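アルミホイルと布を扱うアームのソフト設定メモ(台所・作業台向け)

Flollwood 作業台ノート 2020年10月7日 文・Bernice Ametepe

柄物の布の上でしわの寄ったアルミホイルをつまむ作業について、認識、計画、制御、周辺ツールの順に設定の要点をまとめた。手首カメラ付きの卓上アームを前提とする。機種に依存する命令名は省いた。

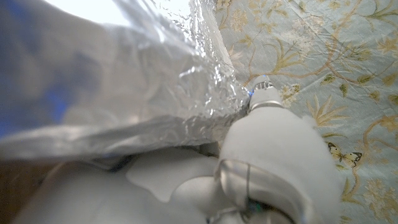
1. 露出は自動にしない

ホイルの上端に強い光が当たると、その部分は白く飛ぶ。自動露出はこの白飛びに引っ張られて全体を暗くし、隣の布の階調を潰す。指が近づくにつれてホイルの占める面積が増えるため、接近中に明るさが変わり続ける点も都合が悪い。フレーム間の差分で動きを見ている処理は、照明が変わったのか物が動いたのかを区別できなくなる。

手順は次のとおり。

・作業位置の上空で、布だけが写る姿勢をとる。
・その姿勢で自動露出を一度だけ走らせ、露光時間とゲインを読み出す。
・読み出した露光時間を一段短くして固定する。
・ホワイトバランスも同時に固定する。

ホワイトバランスの固定は忘れやすい。ホイルは周囲の色を拾うので、写真の左側のように青みがかった面が出る。これを色かぶりとみなして補正されると、布の水色まで動く。固定値は設定ファイルに書き、起動時に読み戻して一致を確認する。カメラのドライバによっては、再接続のたびに自動へ戻るものがある。

2. 色でホイルを切り出さない

ホイルの色は置き場所で決まる。銀白、薄い灰色、青と、同じ一枚の中でも値が散る。彩度の低い画素をホイルとするしきい値処理は、グリッパの白い部分とクリーム色の花柄を一緒に拾う。逆に青い映り込みの部分は布の側に入る。

当方で残した特徴量は、局所コントラストと、視点を少しずらしたときの輝点の移動量である。しわの稜線にある輝点は視点とともに滑るが、布に印刷された枝や葉は布と一緒に動く。手首を横に数ミリ動かして二枚撮り、布の柄で位置合わせをしてから差をとると、ホイルの領域が残る。学習済みの分割モデルを使う場合も、この差分を追加チャンネルとして入れたほうが境界の揺れが小さかった。

位置合わせには柄が役に立つ。枝の分岐、葉の先端、蝶の羽の黒い縁取りなどは特徴点として安定している。無地の布に替えるとこの方法は使えないので、無地の場合は台の縁か、四隅に貼ったマーカーを基準にする。

注意点として、布にもゆるいしわがある。平面を仮定した射影変換では、しわの周囲にずれが残る。ずれの大きい特徴点を外れ値として捨て、残りで推定し直す。捨てる割合が高いときは布を敷き直すほうが早い。

3. 深度の穴を埋めない

鏡面に近い材料では深度が欠ける。欠けた画素を周囲の値で埋める後処理は、多くのライブラリで初期状態から有効になっている。ホイルに対しては無効にする。折り目の稜線は布より高い位置にあるのに、埋めた値は布の高さへ寄る。その値で接近高さを計算すると、指先は稜線を通り過ぎて台に当たる。

穴は穴のまま残し、計画側に「高さ不明」として渡す。計画側では不明領域を次のように扱う。

・上空移動では障害物とみなす。高さの上限は材料ごとに設定ファイルで与える。
・接近動作では自由空間とみなすが、速度を落とし、接触判定を有効にする。
・退避動作では再び障害物とみなす。

同じ領域の扱いが動作の段階で変わるため、地図の更新と段階の切り替えは同じスレッドで行う。別スレッドにしていたころ、接近の途中で領域が障害物に戻り、計画器が経路なしを返して停止する不具合が出た。ログの上では計画の失敗としか残らず、原因の特定に手間がかかった。地図の版番号を計画要求に含め、版が合わない要求は受け付けない形にしてから再発していない。

4. 自分の指をマスクする

手首カメラには常に自分の指が写る。これを除かないと、白い指の毛羽立った縁が布の模様と混ざり、特徴点が指の側に付く。指に付いた特徴点はカメラに対して動かないため、位置推定は「移動していない」という解に引かれる。

マスクは開度ごとに用意する。開度を細かく刻んで撮影し、中間は二枚の和集合をとる。補間で輪郭を作る方法も試したが、被覆材の縁は形が一定しないので、和集合に余白を足すほうが安全側になる。余白は14画素とした。これより狭くすると縁の繊維がはみ出し、広くすると先端のすぐ脇の布が見えなくなる。先端の脇は接触点の確認に使う場所なので、広げすぎないこと。

被覆材を交換したらマスクも作り直す。作り直しを忘れた場合に備えて、起動時に無地の板の上で指を写し、マスクの外側に指らしい画素が残っていないかを調べる処理を入れた。残っていれば起動を止める。警告だけにしておくと読み飛ばされる。

5. 接触点は面の中央より折り目を選ぶ

平らなホイル面を押しても布ごと沈むだけで、横方向の引っかかりが得られない。ひだが寄って稜線になった箇所は剛性があり、先端を押し付けたときの反力が立ち上がりやすい。候補点の評価は、次の項目の重み付き和で行っている。

・稜線らしさ(局所コントラストの主方向がそろっている度合い)
・布との境界からの距離
・先端の進入方向と稜線の向きがなす角
・飽和画素の割合(高いほど減点)

境界からの距離は近いほどよいとは限らない。境界のすぐ上を狙うと、手先の位置誤差がそのまま布の引っかけにつながる。布を噛むと一緒に持ち上がり、基準にしていた柄が動く。そこで、境界に近すぎる候補には罰則を付け、位置誤差の見積もりより内側だけを許す。折り目が境界そのものに重なっている配置では候補がなくなることがある。その場合は罰則を緩めて、代わりに押し付け力の上限を下げる。

重みは手で決めた。Kagiso Mkhize が記録済みの417試行に対して自動調整をかけたが、得られた重みは特定の布柄に寄っており、別の布では手で決めた値を下回った。学習データの布の種類が少ないうちは手動のままでよい。

6. 力制御への切り替えは早めに

位置制御のまま接触させると、ホイルは破れるか逃げる。切り替えの合図を力覚だけに頼ると、薄いホイルの初期接触は雑音に埋もれる。当方では予測した接触高さの手前20ミリで切り替えている。手前すぎると感じる値だが、高さ不明の領域へ入る以上、これを縮める根拠がない。

切り替え後の動作は次のとおり。

・進入方向は速度指令。ただし力の上限付き。
・横方向は位置を保持し、剛性を下げる。
・手首の回転は固定する。

切り替えの瞬間に指令値を不連続にしないこと。直前の位置指令の微分を初速として引き継ぐ。引き継がない実装では、切り替え点で一度止まってから動き出すため、停止時の振動が力覚に乗って誤検出になる。

重力補償は被覆材を付けた状態で取り直す。被覆材は軽いが、手首から遠い位置に付くので、モーメントには差が出る。姿勢を変えながらゼロ点を測り、値が姿勢によってずれるようなら補償が合っていない。

7. 接触判定は複数の信号で

力覚、モータ電流、画像の三つを見る。単独では次の癖がある。

力覚:柔らかい被覆材が布に触れただけでも反応する。どちらに触れたかは分からない。

モータ電流:摩擦の影響が大きく、低速では使いにくい。上限監視には有効。

画像:先端付近の輝点の並びが崩れることを検出する。照明が変わると誤る。

採用した論理は、画像の変化があり、かつ力覚か電流のどちらかが反応したときに接触とする、というものである。画像側は直近13フレームの中央値と比べる。平均にすると、ホイルの輝点が一瞬光っただけで値が跳ねる。

フレームの時刻と力覚の時刻は必ずそろえる。カメラの時刻は露光の中央、力覚の時刻はサンプル取得時とし、受信時刻は使わない。受信時刻でそろえていた版では、負荷の高いときだけ判定が遅れ、低負荷の試験では再現しなかった。

8. つまめなかったときの復帰

失敗後に同じ候補点へもう一度行かない。ホイルは触れるたびに形が変わるため、前回の観測は無効になる。復帰の順序を固定しておく。

・力をゼロに戻す。
・来た経路を逆にたどって退避する。
・布の柄で位置合わせをやり直す。
・布が動いていれば、台の基準との変換を更新する。
・候補点を最初から計算する。

逆経路での退避を省き、新しい退避経路を計画させると、指に引っかかったホイルを横へ払うことがある。逆経路であれば、少なくとも進入時に通れた空間を通る。

再試行の上限は作業ごとに決め、上限に達したら人を呼ぶ。通知の文面には最後の候補点と失敗の種類を入れる。「把持失敗」だけでは現場で何を直せばよいか分からない。Chantal Ouellet の台所側の運用では、失敗の種類ごとに対処を一行書いた表をコンロの脇に貼っている。紙で十分に機能している。

9. 記録の付け方

画像は圧縮前のものを残す。圧縮するとホイルの細かい輝点がつぶれ、第2項の差分が再現できない。容量が問題になる場合は、接触の前後だけ無圧縮にし、それ以外を間引く。

あわせて残す項目。

・露出、ゲイン、ホワイトバランスの実測値(設定値だけでは足りない)
・マスクの版
・地図の版番号
・候補点の一覧と各項目の得点。選ばれなかった候補も含める
・制御方式の切り替え時刻
・布の識別名

布の識別名は、後から見て柄が分かる名前にする。「青1」「青2」のような名前は洗い替えの際に入れ替わる。「水色・枝・蝶」程度でよい。

再生ツールは Korletey を使っている。画像と力の波形を同じ時間軸に並べられるものなら何でもよいが、版番号の表示欄を追加できることが条件になる。標準の画面では版が見えず、古い地図で動いた試行と新しい地図で動いた試行が同じに見える。

10. シミュレーションの使いどころ

ホイルのしわは物理シミュレーションで合わせ込まない。計算が重く、合わせても次の一枚には合わない。シミュレーションで確認するのは段階の切り替え、復帰の順序、時刻のずれに対する耐性といった論理の部分に絞る。ホイルは変形しない凹凸板で代用し、深度にわざと穴を開ける。穴の位置は毎回乱数で変え、乱数の種を記録する。

Costel Lazarević の提案で、力覚に遅延を入れる試験を加えた。遅延を増やしていくと、ある値から先で接触判定が退避の開始に間に合わなくなる。その値を実機の最大遅延と比べ、余裕が小さければ接近速度を下げる。速度を下げるほうが、判定を敏感にするより副作用が少ない。

11. 作業台側でできること

ソフトで吸収しようとする前に、次を試す。

・照明をずらし、白飛びがホイルの端に寄る位置を探す。
・青い容器や衣類を台の近くに置かない。映り込みが減る。
・布は滑り止めの上に敷く。張りすぎる必要はない。
・布の端から木の台が見える場合、台の色も学習データに含める。
・指先の金属部に付いたホイルの細片を拭き取る。細片は先端の検出を狂わせる。

食品に触れるホイルを扱う場合は、被覆材の材質と洗浄方法を別途確認すること。繊維が出る被覆材は調理中の食品の近くで使わない。

12. 設定変更の順番

一度に変えるのは一項目とし、露出、マスク、候補点、力制御、判定の順に上流から触る。下流を先に調整すると、上流を直した時点で全部やり直しになる。変更のたびに同じ配置で試すことはホイルでは不可能なので、配置をそろえる代わりに、毎回新しく丸めて開いたホイルを使い、試行数で比べる。使い込んだホイルは稜線が増えてつまみやすくなり、設定が良くなったように見える。

設定ファイルの雛形は Zesard の共有フォルダにある。編集権限は Cecilia Adjei に依頼のこと。

関連する記事
・ラップの端を見つける:透明フィルムと偏光板
・ふきん折りの動作計画、角の選び方
・Fosel 用の重力補償を取り直す
・手首カメラのレンズ汚れを起動時に検出する
・作業台の照明配置と影
・力覚センサのゼロ点が動くとき
・ログの時刻合わせ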